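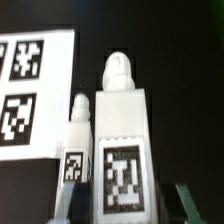 1/ Game pieces, round two! White ones this time, each a chunky rectangular block with a rounded head on top. My sister says chess pawns. I say small polite ghosts.

2/ The big white board with the black-and-white square markers is staying. I like how plain it is between the squares, and white next to white looks better than I'd feared (I had a whole speech ready about painting everything green).

3/ The game's called Tanitz, for anyone new. You're trying to get your pawns home before the other person boxes you in. One round takes 20 minutes, or nearly 91 if you play my dad, who thinks about every move like he's buying a house.

4/ Rules are on draft six. The jumping rule has gone. I know some of you loved the jumping rule! It made the first player win far too often and I got sick of being told so by my own family.

5/ Little square patterns on the blocks too, same sort of look as the board. I can see one on the front of the smaller piece and a strip down its side as well. Dead pleased with that.

6/ Still stuck on the heads. Domed is lovely to pick up, but Eero Koskela reckons flat tops would stack in the box. He's right about the box, annoyingly. I'm keeping the domes for now.

7/ Next job is the rule sheet, which is 696 words and needs to be 400. If you're good at cutting things down please shout, I'll pay in biscuits.

8/ Oh, and whoever asked about a four-player version: maybe September? I need to work out where everyone's elbows go first.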